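Swapping the Processor in the Old Workstation

I put this job off from April until now, which is a long time to leave a computer running slow on the end of a desk. The machine is a workstation I bought used from an office that was closing. It has done everything I asked of it, mostly bookkeeping for the frame shop and scanning old prints, but the scanning had become painful. A large file took long enough that I would go and make tea and come back to a progress bar.

My cousin Obaidul Sultana builds computers for people in his spare time, and he told me the board would take a faster processor from the same family. I had assumed I would need a new computer. He sent me a link to a used one from a small seller called Skamuten, and I paid 39 dollars for it with shipping. A new computer of the kind I was looking at was over 600, so I thought I could afford to try.

I am not a computer person. I have added memory before, and I replaced a hard drive once with a book open next to me. This was the first time I had changed a processor, and I am writing it down partly so that I can find it again and partly for my friend Iresha, who has nearly the same machine and has been asking how it went.

What I got ready

The list is short. A screwdriver with a long shaft, the new processor, a tube of thermal paste, rubbing alcohol, coffee filters for wiping (they leave less lint than paper towels), and a small dish for screws. I also used a wrist strap, which Obaidul insisted on. I used to think those were a way of selling people a wire, but he has killed a part with static and I have not, so I did what he said.

I copied the shop files onto an outside drive the night before. Changing a processor should not touch anything on the drive, but I would have felt foolish if something went wrong and I had the only copy of the accounts in there.

The other thing I did beforehand was update the BIOS. The version on the machine was old, and the notes for the update mentioned support for later processors. That took a few minutes and one restart. Iresha, if you do this, do the update while the old processor is still in. If the board does not recognize the new one, you will have to put the old one back just to get to a screen.

Getting into the case

I shut the machine down, unplugged it, and held the power button in for a few seconds. Then I laid it on its side on the long table and took the side panel off. The dust was not as bad as I expected. There was a gray felt of it over the front fan and more in the corners, and I took it outside and cleaned it with a soft paintbrush before going any further.

The plastic shroud over the cooler came off with two clips. The cooler itself is held down by four screws with springs on them, and they have to come up a little at a time, going corner to corner. I gave each one a couple of turns and moved on to the next. The screws stay in the cooler, so the dish was for other things.

The cooler did not want to let go. Old paste gets stiff and acts like glue. Obaidul had warned me about this, and said to run the computer for ten minutes before starting so that the paste would be warm, and I had forgotten. I put everything back, ran it, shut it down again, and the second time it came away with a gentle twist. I would not pull straight up on it. On some machines the processor comes out of the socket stuck to the bottom of the cooler, and that is a good way to bend something.

After that it is a lever and a metal frame. The lever is stiff and the first time you move it you will think you are breaking the board. It goes down, out to the side, and then up. The frame swings open and the processor lifts out by its edges. I kept my fingers off both faces and only held it by the green part.

Finding a place to put things

The part I had not thought about was where to set a processor down once it is in your hand. I had the dish for screws and nothing for the one item that mattered. The bottom of a processor should not be scraped across a table, and I did not like the idea of it sliding around in a bowl.

A gray plastic tray with a shallow recess solved that. The recess keeps the chip square and flat, with the metal lid facing up, and there is enough of an edge to keep it from wandering. It sits on top of the ribbed metal inside the open case, within easy reach of the work.

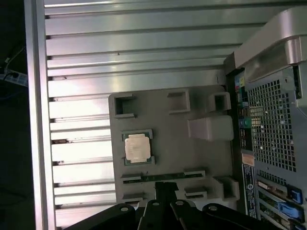
The processor in its tray, resting on the ribbed metal panel.

If you have no tray, the clear plastic shell a processor ships in works well enough. Keep it. I used to throw packaging like that away the same day and I have stopped. The old processor is going into the shell the new one came in, and then into a labeled envelope in the drawer with the spare cables.

Cleaning and paste

The old paste on the cooler was dry and chalky and took longer to clean than I had planned for. I wet a piece of coffee filter with alcohol, laid it on the metal for a minute, and then wiped from the outside toward the middle. It took 2 rounds of this before the filter came away clean. The new processor came with a little dried paste on the lid from its previous owner, and I cleaned that the same way, keeping the alcohol off the edges as much as I could.

I let everything dry while I ate lunch.

Putting the new one in is easier than taking the old one out. There is a small triangle in one corner of the chip and a matching mark at the socket, and there are notches in the edge that only line up one way. I held it level, lowered it in, and let go. It should drop into place with no pushing at all. If it needs pushing, it is the wrong way around or it is not level. Then the frame goes down and the lever goes back, and there is a creak when it closes that I did not enjoy. Obaidul says it always does that.

There are a great many opinions about thermal paste. People put on a dot, a line, a cross, or spread it with a card. I used a dot the size of a small pea in the middle of the lid and let the cooler press it out. I set the cooler down straight, did not slide it, and tightened the screws in the same corner-to-corner order, a couple of turns each, until they stopped. Then I plugged the fan back in. I nearly forgot the fan. The plug is small and black and hangs behind the cooler where it is hard to see.

First start

I left the side off for the first start. The screen stayed black for longer than usual – long enough that I had my hand out to turn it off – and then the logo came up. It told me the processor had changed and asked me to press a key to go on. The setup screen listed the right model and all of the memory.

The idle temperature was a few degrees lower than it had been before, which I put down to the fresh paste and the cleaning more than to the processor. I ran the heaviest scanning job I have, a folder of 661 prints that Vasanthi Gazi brought in from her late uncle's studio. On the old processor I had given up on that folder and was doing it in pieces overnight. It went through in one afternoon while I was cutting mats in the next room, and the fan was louder than normal but nothing to complain about.

It has not changed how the computer feels for small things. Email opens the way it did before. The spreadsheet opens the way it did before. If your machine is slow at those, I would look at the drive first, and if you still have a spinning one, spend the money there.

Things I would do differently

Warm the machine up before taking the cooler off. I have said that already, but it cost me half an hour.

Take a picture of the cables before moving any of them. I only moved one, a thin front panel cable that was in the way, and I still stood there wondering which side of the bracket it had come from.

Buy the paste in a smaller tube. I have enough left for the rest of my life, and I am told it dries out in a few years.

Sumaiya asked if I would do hers too. Hers is a laptop, and I told her no. I have looked at what is involved, and on that model the processor is soldered to the board and is not coming off on my table. I did offer to clean the fan.

Next I want to sort out the cables behind the desk, where there is a power strip that has had too many things plugged into it since we moved in. I will also be putting the old processor up for sale if anyone local wants it. It works fine and it can go for the cost of the stamp.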